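Teaching by Hand

At a repair depot in Ondelville, the newest trainee is a robot arm, and it learns by being steered. An operator moves a pair of handles, and the gripper follows inside an opened computer chassis. Every move is recorded.

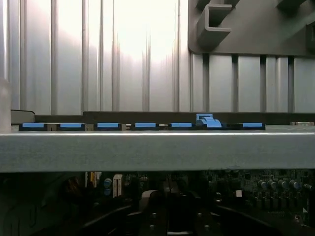
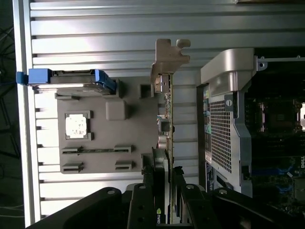

Inside the chassis, from cameras at the robot's wrist. Second picture: the gripper's fingers by an expansion card.

Briltdale, the firm running the project, has collected more than 800 of these sessions since May. Operators work in pairs, one steering and one watching the camera feed, and they trade places after 38 minutes.

The hard part is touch. The handles give no feedback, so people learn to read pressure from the picture – a card that tilts, a latch that bends. New operators get 9 days of practice before their recordings are kept.

Kendent, which owns the depot, wants the arm to pull cards on its own next year.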